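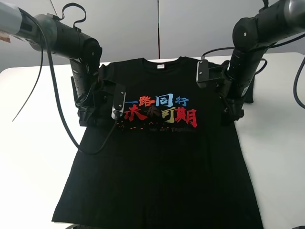

双臂衣物折叠工作站评估会会议纪要

2020年11月9日　记录：技术部

搜索　请输入关键词　站内搜索　高级搜索

一、会议基本情况

地点：Mundville厂区二楼会议室及成品整理间。
主持：Abundio Ibarra。
参会部门：技术部、成品车间、采购部、质量部、设备维护组。
供方：Rekedham，现场应用工程师及商务代表到会。
议题：Rekedham双臂衣物折叠工作站试用评估；报价及服务条款审议；后续试用安排。

二、上次会议遗留事项

1. 供电改造已完成，工作站使用独立回路，设备维护组已验收。
2. 台面高度由供方调整，现与车间检验台一致，搬运时不再需要中转垫板。
3. 供方应提交的中文操作手册仅交付前半部分，报警代码及夹爪更换章节未到。本项继续挂账。

三、供方介绍

供方说明，本次送评的配置为标准套件，包括双机械臂、平行夹爪、腕部相机、控制柜及折叠程序包。程序包分为短袖、长袖、毛巾三个模块，本厂只申请短袖模块的试用授权。

短袖模块的动作顺序为：双夹爪分别夹持左右肩部，提起，展平，放回台面，随后折袖、对折下摆。供方强调肩部夹持点的选取由腕部相机完成，不依赖模板定位，衣物放置允许有一定角度偏差，偏差上限在手册未交付的章节中给出。质量部要求供方会上口头说明上限，供方答复须与总部核对后书面回复。

关于面料适应性，供方称程序包默认参数按中等克重针织面料设定。薄料和含弹性纤维的面料需要降低夹持力并延长展平等待时间，两项参数均可由用户在界面上修改，修改后须重新执行一次标定。

四、试用情况汇报

技术部汇报第一轮试用结果。试样为黑色圆领短袖T恤，胸前印有彩色汉字“一路同行”“未来可期”，系Pliltdale订单的同款大货。选用该款的理由是深色底与白色台面对比明显，且胸前印花面积较大，可同时考察印花是否受夹持和摩擦影响。

第一轮共折叠147件，连续运行，中途停机3次。停机原因如下：

1. 两次为单侧夹爪夹取肩部时只夹住表层，提起后滑脱，系统判定夹持失败并报警。
2. 一次为线缆与台面衣物发生接触，操作员手动暂停，整理线缆后恢复运行。

车间补充：滑脱多发生在肩缝较厚的试样上。夹爪闭合位置偏向肩缝外侧时，袖部容易聚成一团，后续折袖动作的起点随之偏移。成品折叠后外形尚可，但左右袖的折边宽度不一致，按现行标准需要人工返整。

质量部对印花做了目视检查和胶带剥离检查，未发现印花脱落。夹持部位在肩部，夹爪不直接接触胸前印花。腕部相机模块在低位时与印花区域的间距偏小，质量部建议供方给出相机下表面的最低允许高度，并在程序中设为硬限位。

节拍方面，单件平均用时17秒，不含人工铺放。车间认为铺放时间不能忽略，要求下一轮将铺放、取走一并计入。供方同意，并提出可另行报价自动上料模块。采购部表示本次评估范围不含上料模块，不予讨论。

五、讨论

1. 线缆管理

设备维护组指出，现有线缆由机械臂上部垂下，形成较长的环，经过台面上方时有拖带衣物的可能。建议改为沿臂体固定，在关节处留足弯曲余量。供方解释试用机为便于拆装采用临时走线，正式交付时配线缆夹和护套。主持人要求试用机同样整改，否则第二轮的停机数据无法作为验收依据。供方接受。

2. 夹爪

技术部提出更换指尖垫片，增加摩擦，并比较不同夹持深度下的滑脱情况。供方可提供两种垫片，硬度不同，随第二轮试用一并寄到。垫片属于易耗件，采购部要求列入备件清单并单独标价。

3. 报价与服务

采购部宣读报价结构：设备、程序授权、安装调试、年度服务四项分列。争议集中于程序授权。供方方案为按模块逐年收费，采购部要求买断。供方表示可就短袖模块提供买断价，但后续版本升级另计。主持人要求供方将“升级”与“缺陷修复”在合同文本中分开定义，缺陷修复不得收费。

服务响应方面，供方在本地没有常驻人员，现由Barrera服务点派员。车间提出白班停机超过半天即影响出货，要求明确到场时限。供方承诺提供远程诊断，到场时限待与Barrera服务点确认后写入附件。

4. 安全

工作站目前无围栏，仅以地面标线区分作业范围。设备维护组认为人工铺放时手部会进入双臂下方，须加装光幕或改用双手启动按钮。供方倾向双手启动方案，改动较小。与会人员无异议，具体由维护组出图。

六、决议

1. 第一轮试用结果不作为验收依据，设备继续留厂，进行第二轮试用。
2. 第二轮试样增加浅色款和薄料款，各款分别记录滑脱、返整及全流程节拍。每次停机须保存报警日志和腕部相机图像。
3. 第二轮开始前，供方完成线缆整改和双手启动按钮安装，由设备维护组签字放行。
4. 供方补齐中文操作手册，并书面答复放置角度偏差上限及相机最低允许高度。
5. 采购部暂不签订采购意向书，待第二轮报告提交后再议。预算科目保留至次年2月。
6. 折边宽度不一致问题由质量部牵头，提出机器折叠的单独判定标准草案，交车间会签。

七、待办事项

技术部：编制第二轮试用方案，明确样本数和夹持深度分组。
成品车间：准备试样，指定操作员，铺放手法按同一作业指导书执行。
设备维护组：双手启动按钮安装图；线缆整改验收表。
采购部：索取修订报价，含备件清单、买断价、服务附件。
质量部：印花检查记录归档，补做水洗后的对比。
Rekedham：手册、垫片、书面答复，以上均发技术部邮箱并抄送采购部。

八、其他

供方询问试用数据能否用于改进其程序包。主持人答复，图像中含客户订单款式，须先取得Pliltdale书面同意，在此之前数据不得带离厂区。供方现场工程师已确认控制柜外网连接处于断开状态。

下次会议时间由技术部在第二轮试用结束后另行通知。

审核：Abundio Ibarra
分发：参会各部门，Rekedham（第五节第3项及第八节除外）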